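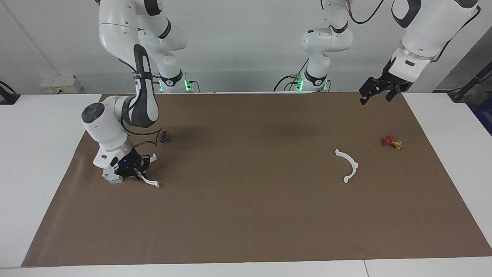 June, evening. Paper down, box one

Brown paper went on the white table after lunch, one sheet, leaving a margin of bare table round it. Last month's sheet was too torn to use again. The new one is off the Grandimska roll, heavier than the old stock and slower to lie flat. I weighted the corners with tins for an hour and took the tins away before starting. White plastic on a white top is a nuisance to look at for any length of time, and on the brown the outline of a part is plain at once. I should have changed over in the spring when Dolores first suggested it.

Box one is the curved pieces. Mavis calls them hooks and Lyle calls them brackets. The Okix list has them under 3041 with no noun at all, only "curved, white, plain end". I have written "curved piece" on the new label and left the other two words in brackets underneath, so that whoever goes looking under either will find them. The piece is thin white plastic, bent through a curve, with a small upturn at the tip. The upturn matters. It is what stops the wire of the hanging trays from sliding off, and when it has worn down the tray can be lifted away with one finger.

Method as follows, written out so I can repeat it next month without thinking.

Take one piece from the box. Lay it on the paper on its side. If both ends touch the paper along their length, it is true. If one end stands up, it has twisted. Turn it over and look again, as a slight twist shows on one side more than the other. Then run a thumbnail along the inside of the curve. A crack catches the nail well before it can be seen. Last, look at the tip against the brown. A good tip has a clear corner on the outside and a worn one is rounded right through.

True and uncracked pieces go in the left tray, twisted ones in the middle, cracked or worn ones in the right. I considered a separate tray for worn tips and decided against it. There is no use for a worn piece that a cracked one could not also fail at.

Box one held 272. Of these, 79 went in the right tray. That is worse than I had put in the estimate and I have altered the estimate. Seven were twisted. I had expected twist to be the main fault, given that the box stood next to the radiator pipe all winter, and cracking to be the lesser one. The cracks are nearly all in the same place, on the inside of the bend just before it straightens. Mortimer's view is that people fit them by pressing on the middle of the curve when they ought to press on the end. It is a reasonable view. I fitted a good many of them myself and I pressed on the middle.

Tried warming one of the twisted pieces in hot water to see whether it would come back. Two minutes in the washing-up bowl, then held flat under a book until cool. It came out less twisted in one direction and slightly twisted in another. Did a second one for four minutes with much the same result, except that the surface went a little cloudy. I shall not do the other five. They can be used on the short rail in the passage, where nothing heavier than a duster hangs.

Odd things out of the boxes. There is always a residue. Small ridged blocks of the sort that get into everything, in several dark colours that I cannot tell apart by lamplight; purple and black are the same to me after six o'clock. I looked for a match in the Fultuvo booklet, which has a page of small fittings, and found nothing near enough. Also two washers, a bent pin and the cap of a pen. The pen itself was in box three, which I opened only to check the count on the lid. The lid has no count. Blocks into the jam jar on the shelf until somebody asks for them.

Lamp. The shadow is a help with twist and a hindrance with tips. With the light from one side, a raised end throws a thin dark line on the paper and can be spotted without bending down. The same light puts the inside of the tip in shade. Raised the lamp by one notch and moved it towards the back, which was a fair compromise. Marked the position on the shelf edge in pencil.

The paper itself. It marks easily. By the end there was a grey patch where my sleeve had been resting and a crease near the front that will not press out. I drew the outline of a good piece in the corner, in soft pencil, meaning to lay each doubtful one over it. In practice I used it four times. The pencil line is nearly as thick as the error I was looking for. A hard pencil next time, or a good piece taped down and left there as the standard.

Thaddeus telephoned at half past four about the Park order. They would like the trays up before the end of the month and have asked whether the rails can be fitted closer together than on the drawing. I said yes to the second and that I would look into the first. Closer rails means more curved pieces per wall, so the loss from box one is felt twice. I worked it through on the back of the drawing. If boxes two and three are no worse than box one there are enough, with a small number over. If they are worse I shall have to order, and the last order came in a different white.

That is a point I had forgotten until I wrote it. The newer pieces are a colder white than the old ones. On the wall it does not show unless they are side by side, and then it shows badly. Keep old with old. I have put a pencil tick on the lid of box one to say it is all old stock. Box three I believe is mixed.

To do. Label for the middle tray. Harder pencil. Ask Dolores where she put the second thumb gauge, though the thumbnail is quicker. Move box two away from the pipe tonight.

Box two moved at ten past nine. The bottom of it is soft on one side and will want tape before it is lifted again.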